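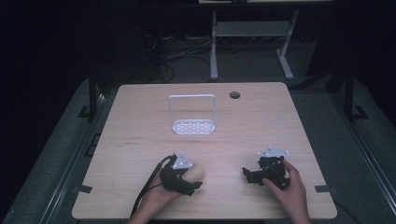
From the Reading Room: What We Learned From a Year of Borrowed Cookbooks

When we put the cookbook shelf by the front window of the Jorklow Library last February, I thought it might keep a few people company through the end of winter and then go quietly back into the 641s with everything else. Well! I have been wrong about plenty of things in my years at the desk, and I am very glad to have been wrong about this one. The shelf has now sent out 492 loans, and some of those books have come home with flour in the gutters and a smear of something on the index page, and I can't bring myself to mind.

The book that has gone out most often is a plain little thing called Suppers for Pikmont, put together by the church and the grange over in Pikmont back when people still typed recipes on cards and mailed them in. It has no photographs at all. What it has is 186 recipes, a good many of them for the same potato casserole, each with a different opinion on onions. I took it home myself one weekend meaning to copy out the brown bread and ended up reading the whole thing in my chair with my coat still on. There is a pickle recipe in there that begins "Send the children outside," and I have been thinking about it ever since.

Second place goes to the bread book, the thick one with the green spine. If you have been waiting on it, please know we have ordered another copy, and in the meantime do ask at the desk for the smaller paperback by the same author, which covers the everyday loaves and leaves out the long chapter on ovens. (I like the chapter on ovens, but I understand it isn't for everybody on a weeknight.)

Several of you have asked about the supper club, so let me set down how it works. We meet in the reading room, after closing, on the last Thursday of the month. Everybody cooks something out of the same book and brings it along with a card saying which page it came from and what, if anything, was changed. The cards have turned out to be my favorite part. Hok-lam Chung wrote on his last one, "Used half the sugar, then used the other half," and it was a very good cake. We keep all the cards in the box by the printer, and you're welcome to leaf through them any time you're in.

There is room for nine more at the table this fall. You don't need to be a good cook, and you don't need to be a cook at all, really, as long as you can slice something and put it on a plate. The next book is The Trerkov Kitchen, which is heavy on cabbage and dumplings and very generous with the dill. We have three copies at the desk and can borrow more from the county if you give us a week or so of warning.

A few small housekeeping things before I let you go. Please don't use bacon as a bookmark; I wish I were joking. If a page tears, bring it to us as it is and leave the tape at home, as we have the proper kind here and it only takes a minute. And if you have family recipes you would be willing to share, we are gathering them for a booklet of our own, to be printed in the spring. Handwritten is fine, and so is a photograph of a card, so long as we can make out the amounts. Tell us whose recipe it was, too, and when it usually got made. Those bits are what I'd want to read.

Recipes can go in the basket at the front desk or in the book drop if we're closed. Put them in an envelope marked "booklet" so they don't get shelved with the mysteries.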